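Small Parts, Small Screws: What Works at My Bench

October is when I finally get back into the workshop, and I love it! Everything that rattled all summer gets its turn under the lamp, and most of the trouble comes down to one little screw that has backed itself out.

First tip: get a proper set of hex keys and keep them in order. I drilled a row of holes in a pine offcut, 12 of them, one per key, and I can grab the right size without looking (what a difference that makes on a Sunday evening). Push the key all the way in before you turn. A half-seated key rounds out the socket, and then you're drilling.

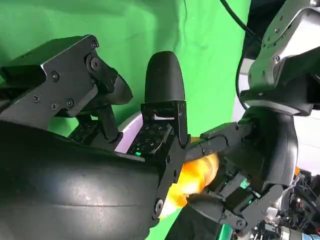

Hex screws, pivot caps and jointed links on a pair of black mechanical hands.

For anything with joints, work from one end to the other and snug each screw lightly, then go around again. Move the joint by hand between passes. If it binds, back off a quarter turn and try again – you'll feel it free up!

Dust is the other big one. A soft, dry paintbrush gets into corners that a rag just skates over, and it's gentle on smooth black plastic, too. My neighbor Erdal Türkmen uses an old makeup brush and swears by it.

Last thing: muffin tins for loose screws. One cup per joint, left to right, in the order they came out.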